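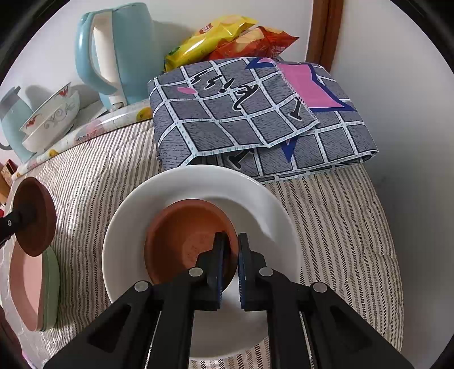 Dalia Younis
Grower Support, Petero Garden Products

Section 4: Setting Up the Wicking Reservoir on Your Priveck Planter

By now you should have the legs on and the planter standing where you want it to live. Please do be sure about the spot, since a filled Priveck is a two-person lift at the very least, and I have had more than one sheepish phone call about that.

You will need the overflow elbow (part 1228), the fill tube (part 2422), the wicking mat, and a watering can. The little bag of rubber washers is taped under the lid of the carton, where it is very easy to miss.

1. Push one washer onto the threaded end of the overflow elbow, then pass the elbow through the side hole from the inside. Hand-tighten the nut on the outside. Pliers will crack it.

2. Turn the elbow so the open end points down. If the planter is against a wall, point it away from the wall.

3. Set the perforated shelf on its four ledges. It should sit flat and not rock. If it rocks, lift it out and turn it end for end.

4. Drop the fill tube through the corner hole until it touches the bottom, slanted end down.

5. Soak the wicking mat for a few minutes, squeeze it out gently, and lay it over the shelf with both tails hanging through the slots.

6. Pour water slowly down the fill tube until it starts to trickle from the elbow. The reservoir holds 41 pints, so you will be making a few trips – put on comfortable shoes!

Note: Older planters with a 1423 stamp on the base have a single slot in the shelf. Fold the two tails together and feed them both through it.

7. Check around the nut for drips. If you find one, drain the reservoir and reseat the washer.

Caution: Don't use plain garden soil on top of the mat. It packs down hard and the roots end up sitting in mud. A light potting mix is what you want, dampened before it goes in.

Caution: Drain the reservoir before the first hard freeze and leave the elbow open all winter. In most gardens you can fill it again in March.

For the first two weeks, water seedlings from above as well, until their roots get down to the mat. After that, pick a regular day to top up. Mine is Sunday, before the coffee is ready.

Filling with potting mix is covered in Section 5.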